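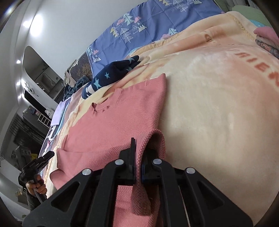

The pink sweater on the spare bed.

The sweater had belonged to her mother, and in May the daughter drove down to Clastby to decide what to do with it and with everything else.

She had given herself until four in the afternoon. The woman from the thrift store in Skiltport closed at five and had said on the phone that she would take knits if they were clean and folded, no bags tied shut, and nothing with holes. The daughter had written this on the back of an envelope and put the envelope on the windowsill in the spare room, where she had been sleeping since the night before.

The bed was made up the way it was always made up when she came with her own girl. It had the blue duvet with the trees and the little pink clouds, and over that the peach fleece blanket with the big letters on it. Her daughter had stayed home this time with a cold. Her navy thing with the stars was still there from the last visit, washed and left out on the bed to be taken back.

She laid the sweater down next to it and smoothed out the sleeve.

Her mother had bought it in Obura, at the shop by the bus station, the year the cannery let people go. It cost 400, and that was a lot then, and her father had said so at supper. Her mother said she had been paid out and it was her money. She wore it to the bank the next morning. After that she wore it to weddings and to the dentist, and when the elbows started to go thin she wore it in the yard.

The daughter remembered it mostly from behind. She used to sit in the back seat of the car on the road to Vukarport, 146 miles with one stop, and look at the pink shoulders over the top of the seat. Her parents did not talk much while driving. When her mother was angry she sat very straight, and when she was all right she leaned against the door. You could tell by the sweater how the day would go.

She turned the hem up and looked at the inside. The stitches were small and bumpy and there were no holes along the bottom. There was a dark mark under the collar. She wet a corner of a washcloth in the bathroom and came back and rubbed at it, and it stayed as it was. She tried a little dish soap. Then she blotted it with a towel and left it alone.

At noon she ate a cheese sandwich standing up in the kitchen and called home. Her daughter wanted to know if she had found the thing with the stars.

"It's on the bed," she said. "I'm bringing it."

"What else are you bringing?"

"I don't know yet."

"Can I have the blanket?"

"You have a blanket."

"I want Grandma's."

She said they would see. She washed the plate and the knife and went back to work.

By two o'clock the closet was empty. The coats were on the chair in the hall. The shoes were in a box that had held 10 jars of plums, and the jars were lined up on the dresser because she couldn't think where else to put them. The blouses went fast. She did not remember most of them. There was a green skirt with the store tag still pinned inside, and that cost 400 too, the same as the sweater, and she stood for a while with the tag in her hand. She had never seen her mother in green.

She folded the sweater the way her mother had taught her, sleeves to the back first, then the bottom up to the neck. She put it on top of the blouses. A few minutes later she took it off and put it under them. Then she carried the whole stack out to the car and set it on the back seat, and she drove to Skiltport with the windows down.

The woman at the thrift store was younger than she had sounded. She went through the stack at the counter, holding each thing up by the shoulders, and she was quick about it. When she got to the sweater she found the mark right away.

"This might not come out," she said.

"No. I tried."

"I can put it in the dollar bin. Somebody will want it for the house."

The daughter looked at it lying across the counter.

"I'll keep that one," she said.

The woman handed it over and went on with the blouses. She wrote out a receipt for the rest, and the daughter signed at the bottom and put her copy in her purse.

In the car she pulled the sweater on over her shirt. The sleeves were short on her. She drove back to Clastby to get the plums and the blanket and the thing with the stars, and she locked up the house a little after six.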